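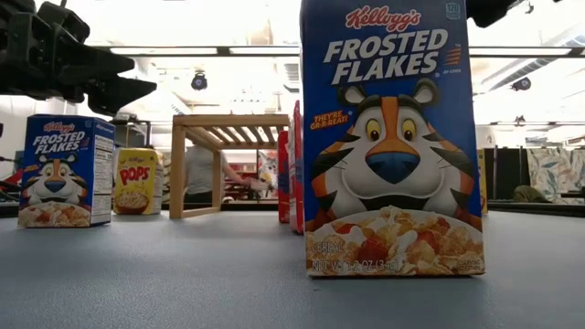
The February open day at Pratus began at the shelf-layout bench, where the group of 3 I had joined spent most of the morning. Octavian Zamfir gave the introduction. His subject was small-carton cereal: how single-serve boxes are grouped, faced and placed on a low rack when the planogram changes.

The stock is ordinary retail product. A Frosted Flakes carton is marked NET WT 1.2 OZ (34g) and carries a badge reading 120 in the upper corner. Kellogg's Pops comes in yellow. At this weight a carton tips easily, and Zamfir recommends setting it down by the lower edge with the nutrition panel turned to the side. Creased cartons stay in use until a flap opens.

The rack is light wood with a slatted top, and its gaps are the main source of error. A carton laid parallel to the slats can settle into one. Laid across them, it stays level. Lucinda Nguyen-Tran asked whether a solid top had been tried. It had, at the Sellard site, and was dropped after 76 trials for reasons he did not go into.

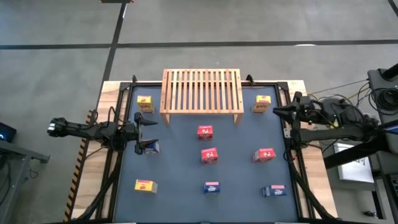
LAYOUT AND SORTING

Nine cartons are set out on the mat in three colors: red, yellow and dark blue. The rack stays at the top center, with a yellow carton on either side of it. Sorting is by color first and by facing second. The bench log listed 271 completed layouts, of which 195 used the rack.

The handout gives the sorting order but omits the spacing between cartons, which I would have liked to have. Demetrius Oyelaran has promised to send it. The afternoon session, on case packing, started at 1:30 in the next room and is covered separately.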